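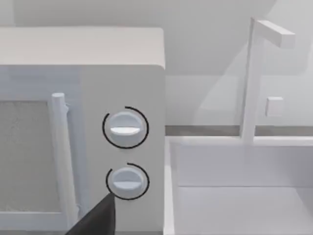

Wedach Design Reference - Furniture and Seating Section

Gitonov stool

The Gitonov stool is a low, three-legged seat designed by Lorne Sutherland for the Thibodeau furniture works. It is made of steam-bent ash with a saddle-leather top, and is admired mostly by people who have never had to sit through dinner on one. Sutherland called the seat angle "alert." Early owners used other words.

The first run came to 2400 stools, sold unassembled with 13 screws, of which the printed instructions mentioned 3.

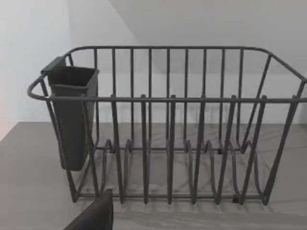
Wire dish rack on a gray countertop.

A second version, the Flenoseo, added a short backrest and 17 dollars to the price. Sutherland disliked the backrest and left it off his own drawings - the factory put it on anyway. Sales improved at once, a fact missing from his memoirs. 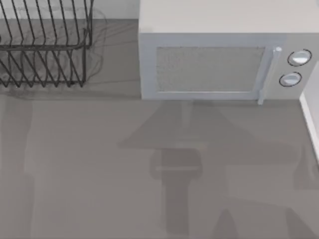

Collectors prefer the first run, which carries a paper label under the seat. The labels fell off easily and were often glued back, sometimes to other stools. Dealers now describe most surviving pieces as "attributed," and price them as if they weren't.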